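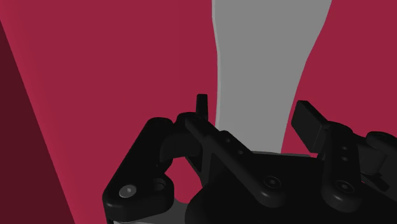
Trevor Sawatzky is of the view that the odometer prompt should be optional at every site, and asked this morning why we still block the pump on a bad entry. Drivers key in 1111 to get past it, he says, so the data is worthless either way.

February, 09.40. Card terminal notebook, Clurnach depot.

Pulled the transaction export for the Tumum cards. 339 fills in the period, of which 97 have an odometer value lower than the one before it on the same card. Trevor's 1111 accounts for a good part of these but not all. A second group is out by a factor of ten, with the last digit missing. All of those come from the older keypad on the diesel side.

Keypad test: typed 115 slowly, then fast. Slow is fine. Fast drops the final 5 if Enter follows too closely. Repeated on the other pump with the newer firmware and could not get it to fail. Debounce setting on the old unit is still at the factory value. Lowered it one step and the fault is less frequent, lowered it two steps and got double digits on the 1. Left at one step for now.

Range check as configured: reject if the new reading is below the last, or more than 4,000 km above it. The upper limit is too tight for the Kitberg lorries, which sometimes fill abroad on another card and come back well over. After three rejections the terminal locks the card for the shift. Femke had two calls about this last night and unlocked both by hand.

Proposed change, not yet applied:
Upper limit set per vehicle group, not per site.
On first rejection, show the last accepted reading on the display.
On third rejection, release the pump and flag the record for the office.
Repeated-digit entries (1111, 9999) flagged, not refused.

Sebastião Guimarães points out that showing the last reading makes it easy to add a few kilometres and carry on. True. We would at least see a run of suspiciously small steps, and the monthly litres per 100 km report should pick those up.

14.15. Rusnák sent the new parameter file. Group limits are supported from this version but the flag field is only one character, so rejection and repeated digit cannot both be recorded. Used R and D, with R taking priority. Josefien to check that the invoice import ignores the extra column – last time it shifted the VAT code one place to the right.

To do: load the file on the diesel side first, after the evening fills. Keep the old file on the depot laptop. Ask Yuk-lan for the vehicle group list, the one on the shared drive still has the sold vans in it.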